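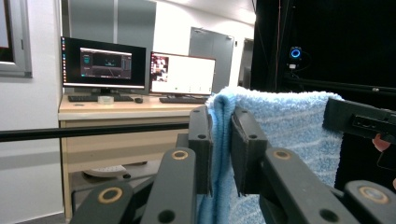
Chapter 4
Towels and Other Pile Fabrics

In this chapter
What pile is and why it behaves as it does
Folding by thirds, folding by halves
Stacking, shelving and counting out
What goes wrong (a lot of it is in the drying)

Before you start you should have read Chapter 3, flat linen. If you skipped it, go back for the section on finding the grain at least. Sheets are dull but they teach the hands.

4.1 Why towels get their own chapter

A sheet is flat. A towel isn't, quite. Terry cloth has a ground weave holding it together and then loops standing up from it, usually on both faces. The loops take up the water. They also take up room, grip each other, trap air, and push back when you press a fold into them. So a crease that would stay put all week in a pillowcase opens up again in a bath towel before you have turned round for the next one.

Three words needed from here on.

Pile - the loops. High pile is plush, low pile is closer and harder wearing.
Ground - the weave underneath. Pull a loop and it's the ground that lets it go.
Header - the flat woven band near each short end. Not all towels have one. Where there is one, use it, it's the straightest line you will get.

Pile has a lie, same as a cat. Stroke it one way and the colour looks pale, the other way and it goes darker. Same dye. Students in the first week send towels back as faded when they have only been brushed the wrong way by the dryer. Check by hand before you put anything in the reject bin.

4.2 The laundry at Gurkdale

Most of the worked cases in this chapter come from the hotel laundry at Gurkdale, where Nighat Cheema ran the folding tables before she came to teach at Rarach. Two folding tables, one long wall of shelves, a lift that was often out. On a full day the room turned out 624 bath towels, plus hand towels, plus mats. You will meet her notes in boxes through the chapter. They are short and a bit cross.

From the notes: "New starters fold the towel they wish they had. Look at the one in your hand. If it's shrunk on one side it will not go square and you can stop trying."

She's right about shrinkage. The header shrinks at a different rate from the pile, so an old towel gets a waist or a flare at the ends. Fold to the body of the towel then, let the ends be slightly out, and keep the good edge for the front of the shelf.

4.3 Thirds or halves

Thirds: long sides in first, one over the other, then halve the length, then halve again. Gives a soft rounded front edge and hides every hem. Slow to learn. Takes more table.

Halves: end to end, again, then across. Quick. Leaves hems showing on one side so the stack has to be turned the right way round, all of it, every time.

Neither is correct. A shelf 49 cm deep will take a bath towel in thirds with space behind for air. A shallower one won't, and you go to halves and live with the hems. What matters is that the whole stack is folded one way. Mixed stacks lean. Then they fall, usually at night, and somebody refolds the lot.

Hold the towel by the fold and not by the corners once it's past the first turn. Corners slip. Pinch through all the layers, thumb one side and fingers the other, and the pile will do some of the gripping for you.

4.4 Handling a thick fold

Thick towels spring. Press with the flat of the hand from the middle outwards, push the air out, then turn. Don't thump it. Thumping squashes the top layer and leaves the inside ones exactly where they were, and you get a fold that looks fine and is twice the hieght of its neighbour.

Lionel Hoarau, who wrote the drying tables in Chapter 6, would have you let them cool first. Warm pile is limp and takes whatever shape it is left in, good or bad. A few minutes on the rack. If there is no rack, drape them over the table edge - one deep, not in a heap.

4.5 Before you go on

Get a towel. Any one, an old one is better. Find the headers if it has them. Stroke the pile both ways. Fold in thirds, open it, fold in halves, and put your hand on top each time to feel where the thick part sits. Do this until it is boring.

Then the practical, which is section 4.6: a mixed load of bath and hand towels, to be sorted, folded and shelved by two people on one table. Bring your own apron. Record sheets are at the back of the book, and write clearly plese, they get marked.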